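[bumness-practice] Re: House rules for sim cells, second draft

From: Ragnheiður Grímsdóttir
To: bumness-practice list
Subject: Re: House rules for sim cells, second draft

Hi all,

Sorry for the slow answer, I had this half written before lunch and then got pulled into the gripper thread (which I'm staying out of on this list, you're welcome). I've gone through the draft with a cup of coffee and a bad attitude, and I like it a lot more than the first one! It's shorter, it reads like a person wrote it, and the part about the hover pose is finally clear. I still have complaints, naturally.

For the new people on the list, the draft is the set of rules we want everyone to follow when they build or change a simulated cell for Bumness. Where the arm waits, what counts as clutter, how long to let things settle, who is allowed to move the furniture. Boring stuff, and I love it. 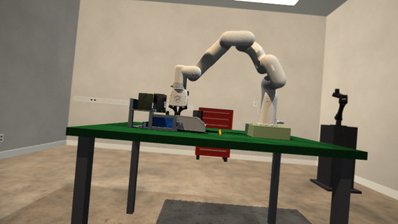 Langat Cell Safety and Simulation Group - Kinditz office

Okay, the quoted bit first, and then my answers in between. I've trimmed the parts I simply agree with.

> 1. Treat the simulated cell as a real cell. If you would not be
> allowed to do it on the floor, don't do it in the sim, even when
> nothing can get hurt. People copy sim habits to the floor.

Yes, yes, yes. Please keep this as number one and don't let anybody water it down. I've watched perfectly careful people do wild things in a simulator, like spinning the arm straight through a cabinet because the collision check was off and it saved them a few seconds. Then six months later the same motion turns up in a program for the real arm, with a comment above it saying "tested."

The only thing I'd add is one sentence on collision checks. They stay on for everything in the room, and I do mean everything, so the tool cabinet behind the table and the pedestal at the end of it count too. I know the usual argument, that the arm never goes back there. Fine, then leaving the check on costs you nothing.

> 2. The arm waits above the work, fingers down and open, and holds
> there until the operator or the script says go. No waiting inside
> a rack, under a shelf or between two objects.

Good. My one quibble is with "above the work," which is going to mean something different to every single person who reads it. In the tabletop cell the rack and the gray part next to it are so close together that the arm can be above one while its fingers are basically over the other. I'd like us to say which object the wait pose belongs to, by name, and to write down the clearance from the tallest thing in the neighborhood. The tallest thing, please, and not the thing you're about to pick! In this cell the boxes on top of the rack stand a good deal higher than anything lying on the tabletop, and a clearance measured from the green surface tells me nothing useful.

I'd also be in favor of dropping the word "safe" from "safe pose" throughout. It's a wait pose. Whether it's safe depends on what's been put under it since you last looked.

> 3. Let the physics settle before the first command. 2000 steps is
> the default. If something is still moving after that, the scene is
> not ready and the run should not start.

I'd push this one up to 3000, and I know what you're all going to say about run time. Hear me out. Anything with a cable in it takes ages to calm down, and we now have cables in most of our cells. A thin cable lying flat on a table looks totally still to me, and then I open the log and it's been creeping the whole time and nudging whatever is beside it. The Tarkico people had the same complaint when we shared the cell files with them in March, so it isn't only me being fussy.

If the majority wants to stay at 2000 I can live with it, so long as the second half of the rule survives. "The scene is not ready and the run should not start" is exactly the right wording. A warning in the log is not the same thing, I don't read warnings and neither do you.

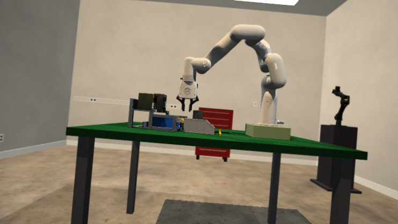 So that brings me to small parts, which the draft barely mentions, and I think it needs its own rule. Little things on a big table are where most of our arguments come from. Is that yellow piece part of the task, or did someone leave it there from the last version of the scene? If I can't tell by reading the scene file, neither can the person reviewing my run. My suggested wording:

Every loose object in the cell is listed as target, obstacle or background. Anything not on the list gets removed before the run.

Feel free to make that prettier. I don't want a fourth label, we tried that in the old rules and everything ended up in it.

> 4. Do not change the fixed furniture (table, pedestal, cabinet, mat)
> without telling the list. Fixed means fixed. Add a line to the
> change log with your name and what you moved.

Agreed, and could we please add the robot base to that list? It seems so obvious that it got left out. I once spent most of an afternoon chasing a reach problem that came down to the base having been moved by the width of my thumb. Whoever did it had a perfectly good reason and had even written it down, just in a notebook, at home.

On the mat, I'd go a bit further. In our real cells the floor mat is where the operator stands, so if the mat is in the sim then the space above it should be treated as if a person were in it. Stop zones, slow zones, the whole thing. At the moment people treat it as decoration. I think two lines would cover it:

If the cell has an operator mat, the space above the mat is a no-go volume for the arm. This applies with nobody modeled in the cell.

I expect some grumbling about this from whoever has a short table. Grumble to me directly and I'll see if we can find wording that works.

> 5. A second person looks at the scene before the first run. They
> do not need to know the task. They look at the wait pose, the
> loose objects and anything within reach of the arm.

This is my favorite rule and I'm a bit sad it comes last. The "do not need to know the task" part is what makes it work. When I know the task I look at the bin and the gripper and that's it, my eyes don't go anywhere else. Someone fresh will ask why there's another device standing at the end of the table and whether the big arm can hit it, and that's a question I'd want answered before anything moves.

What I would change is how we record it. A checkbox is too easy. I'd ask the second person to write one sentence, in their own words, about the thing in the scene they like least. There's always something. If they write "all good" we send it back (nicely!).

A few leftovers that don't belong under any number:

- The draft says "gripper" in some places and "tool" in others. Pick one. I vote gripper, we've got other uses for the word tool.

- Could the wait pose be stored in the cell file itself and not in each person's script? We've got over 5 versions of it floating around for this one cell and they don't agree.

- Shared cells. When a cell goes outside the house, as it did with Tarkico, do our rules go along with it? I'd like them in the same folder as a plain text file, with no login needed to read them.

- I still don't have write access to the draft. I asked, I was told yes, and it still says no. Could whoever owns the page have another look?

Please send objections to the list so that we have them all in one thread. The settle time and the mat are the two I'd most like opinions on, especially from those of you who run long batches overnight and will feel the difference. If I hear nothing on the loose object rule I'll paste my wording in as it stands, once the page lets me.

Thanks for doing the hard part of this, the second draft really is a big step up - I only complain about things I plan to use.

Ragnheiður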